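Cameck four-tier metal shelving unit: a sceptical review
9/12/24

I've owned enough flat-packed shelving to distrust any box that says "no tools required". The Cameck unit says it twice, once on the lid and once on the side, so I got the rubber mallet out of the garage before I cut the tape.

Good call, as it happens. The uprights come in halves that slot together, and the shelves hook into them on little tabs. The first two shelves went on by hand. The third needed the mallet, and the last one needed the mallet and my neighbour Yolanda Carhuamaca leaning on the opposite corner. The instruction sheet is all drawings, and the drawing for step 3 shows the shelf facing the wrong way. If you follow it you'll have the lip at the back and you'll be taking it all apart again. I did follow it.

Now to the claim on the front of the box, which is 200 kg per shelf. Maybe, if the load is spread like a sheet of butter and the floor is dead level. My laundry floor was poured by somebody in a hurry, and with paint tins along one side the whole unit leaned enough that I could see it from the doorway. The feet are plain plastic caps with no adjustment. I packed one corner with an offcut of vinyl and it settled down, but at this price I'd have expected a screw-in foot. The Taipe unit I had at the last house came with them and cost less.

There's a wall strap in the bag of bits. Use it. The supplied screw is rubbish and chewed out on the first go, so find a better one in your own jar.

The finish is fine so far. Cameck's brochure calls it a "1,000-hour coating", and I'd love to know who was standing there with the stopwatch. Mine picked up a scratch during assembly, from the mallet, and a leaky bottle of bleach has left a dull patch on the second shelf that won't wipe off. The colour hides dust poorly. Anything pale shows up on it, lint especially, and in a laundry that's most days.

What I do like is the depth. Most garage shelving is so deep that things go in the back and are never heard from again. On this one I can reach everything without shifting the front row. Jozefína Holub, who bought two for her pantry in March, tells me she has had no sagging under her preserving jars, and she's harder on shelves than I am. She also says hers went together without a mallet. I have my doubts.

If you're after something nicer to look at, have a look at the dark grey shop-style sort with a lighter strip along the front of each shelf. They suit drinks and snacks better than paint tins.
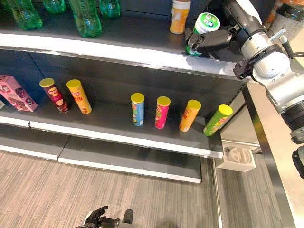

Shop-style shelving in dark grey, with bottles up top and chip canisters on the middle shelf.

The other ones people ask me about are the Aris and the Zarkidero. I haven't built an Aris. The Zarkidero I have, and the tabs were so soft that one bent flat before the shelf was on, so it went back.

Would I buy the Cameck again? On special, for a shed or a laundry, yes. At full price, no, and I wouldn't put it anywhere a toddler could climb it, strap or no strap. Keep the receipt too, as the warranty card wants the receipt number and the batch sticker, and the batch sticker is on the box you've probably already flattened for recycling.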